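会社案内 | ヘミン家具店について

「創業の想い」というページを読んで家具を買った人に、私はまだ会ったことがありません。それでも取引先から「御社の紹介文がないと困る」と言われ続けたので、書くことにしました。

ヘミン(Hemmin)は、中古の机と椅子を仕入れ、直して売る店です。代表はタイヨウ・ファン(Tianyou Fang)。修理はハリス・バビッチ(Haris Babić)、店頭と配達の手配はティティマ・ヌチットとワラポーン・ヌチットの姉妹が受け持っています。倉庫は2か所あり、大きいほうをウッドウッド(Udwood)と呼んでいます。名前の由来を聞かれますが、前の借主の看板が残っていただけです。

「一生もの」という言葉は使いません。一生使えるかどうか、売る側に分かるはずがないからです。椅子の座面は布が先に傷みますし、引き出しは湿気で動かなくなります。当店の保証は修理した箇所に限り、期間は100日です。短いと言われれば、そのとおりです。

「環境にやさしい」も、値札には書かないことにしました。中古品を長く使えば新品を一つ作らずに済む、という理屈は分かります。ただ、遠方から机を一台だけトラックで運んでくる場合にも同じことが言えるのか、納得できる計算を見たことがありません。そのため、買い取りに伺うのは倉庫から66キロまでとしています。

「北欧風」「ヴィンテージ」についても同様です。製造元と年代が確かめられたものだけ、そう書きます。分からないものは「不明」です。以前、仕入れ担当のラヴィンドラン・アイヤーが「不明」の札ばかりでは売り場が暗いと言い出し、かなり揉めました。札はそのままで、照明を替えました。

天板の素材も正直に表示します。石に見えても石ではない天板はたくさんありますし、それが悪いとも思いません。軽くて拭きやすく、値段も安い。石だと思わせて売るのが嫌なだけです。

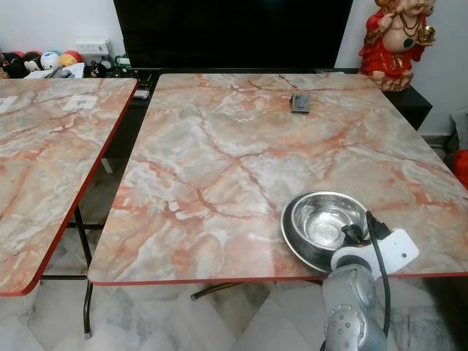

大理石調プリントの天板。縁取りは赤。

店に出す商品は300点を上限にしています。それ以上置くと、バビッチの手が回りません。毎年9月は棚卸しのため、買い取りをお休みします。

お客様の声は載せていません。良いものだけを選んで並べれば、どんな店でも立派に見えます。気になる方は店に来て、引き出しを開け、椅子に座ってから決めてください。買わずに帰っていただいても構いません。

最終更新 2023年4月22日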